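제목: Re: [작업셀-기준] 손목 카메라 시야 내 작업면 정리 기준 개정안 (2차)
보낸이: Leonie Brunner
받는이: 작업셀-기준 메일링 리스트

개정안 4절과 5절에 대한 의견입니다. 1절부터 3절까지는 이견이 없습니다. 인용문 아래에 항목별로 답합니다.

> Mortimer Marchetti 작성:
> 4.2 작업 대상이 아닌 물체는 손목 카메라 시야에서 모두 제거한다. 시야 가장자리에 일부만 걸린 물체도 제거 대상에 포함한다.
> 4.3 작업면은 단색 무광 매트로 덮는다. 나뭇결, 이음매 등 방향성이 있는 무늬는 허용하지 않는다.
> 5.1 로봇 자체의 그림자가 대상물에 닿는 조명 배치는 부적합으로 판정한다.
> Flistum 셀에서 기록한 에피소드 429건 가운데 138건이 위 세 항목 중 하나 이상에 걸렸습니다. 재수집이 필요하다고 봅니다.

4.2에 대하여.
문구대로 적용하면 가정용품 파지 과제는 대부분 기준을 통과하지 못합니다. 이 과제의 목적은 주변에 다른 물건이 있는 상태에서 대상물을 집는 것이고, 주변 물체는 과제 정의서에 이미 포함되어 있습니다. 제거 의무 대신 기록 의무로 바꿀 것을 제안합니다. 수정 문안은 다음과 같습니다.

"4.2 작업 대상이 아닌 물체가 시야에 있을 경우 시작 배치표에 품목과 대략의 위치를 기재한다. 시야 가장자리에 일부만 보이는 물체도 기재한다. 그리퍼의 접근 경로와 겹치는 물체는 기록 여부와 무관하게 옮긴다."

접근 경로의 정의는 부속서 B의 것을 그대로 씁니다. 손가락이 최대로 벌어진 상태의 외곽에 여유 60 mm를 더한 영역입니다. 이 값은 Prornlow 셀에서 쓰던 것이고 변경할 근거를 찾지 못했습니다.

4.3에 대하여.
매트 의무화에 반대합니다. 단색 매트는 보정 절차(3절)에만 필요합니다. 본 수집에서 목재 상판을 배제하면 실제 사용 환경과의 차이가 커집니다. 다만 같은 에피소드 묶음 안에서 작업면을 바꾸는 것은 금지해야 합니다. 현재 문안에는 이 조항이 없습니다. 4.3을 삭제하고 "묶음 내 작업면 변경 금지"로 대체하는 안을 냅니다.

5.1에 대하여.
위에서 비추는 조명에 손목 카메라를 쓰면 팔과 그리퍼의 그림자를 완전히 없애기 어렵습니다. Doucet 쪽에서 측면 보조등을 추가해 보았는데 그림자가 둘로 나뉘었을 뿐 대상물에서 벗어나지는 않았습니다. 판정 기준을 그림자의 유무가 아니라 대상물 윤곽의 식별 가능 여부로 옮겨야 합니다. 그림자 안에서도 용기의 입구 테두리와 바닥면의 무늬가 구분되면 적합, 구분되지 않으면 부적합으로 하는 것이 실무에 맞습니다.

흐림은 별도 항목으로 분리해 주십시오. 5.1 해설에 그림자와 윤곽 번짐이 한 문장으로 묶여 있는데 원인도 조치도 다릅니다. 전자는 조명 배치, 후자는 노출 시간과 초점 설정에서 다룰 문제입니다.

재수집에 대하여.
위 수정안으로 138건을 다시 분류하면 109건은 배치표 보완만으로 적합이 됩니다. 나머지는 접근 경로 침범 또는 윤곽 식별 불가에 해당하므로 재수집에 동의합니다. 분류표는 Gromisum 저장소의 검토 폴더에 올려 두었습니다. 이의가 있는 행에는 사유를 적어 주시고, 판정 칸은 직접 고치지 마십시오.

5절 판정 연습용으로 한 장을 붙입니다. 대상물은 나무 컵입니다. 컵은 그림자가 퍼진 구역에 일부 들어가 있고, 테두리는 안쪽보다 밝게 구분되며, 왼쪽 윤곽은 번져 이중으로 보입니다. 4.2 수정안에 따르면 하늘색 원형 물체, 오른쪽 위의 나무 조리도구, 왼쪽 끝의 상자가 기재 대상입니다. 현행 4.3으로는 상판 때문에 바로 부적합이 됩니다. 각자 판정한 결과를 월요일까지 보내 주시면 판정자 간 차이를 정리하겠습니다.

Leonie Brunner

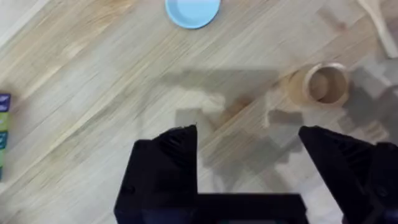
Mortimer Marchetti: 4.2는 수정 문안을 받아들이겠습니다. 다만 기재만 하고 사후 확인이 없으면 배치표가 형식에 그치므로, 묶음마다 첫 에피소드의 시작 화면과 배치표를 대조하는 절차를 4.4로 추가해 주십시오. 4.3 대체안에도 동의합니다. 5.1은 아직 보류입니다. "식별 가능"을 사람이 눈으로 판정하면 셀마다 결과가 달라집니다. 판정자를 두 명으로 하고 의견이 갈리면 부적합으로 처리한다는 문장이 들어가면 찬성하겠습니다.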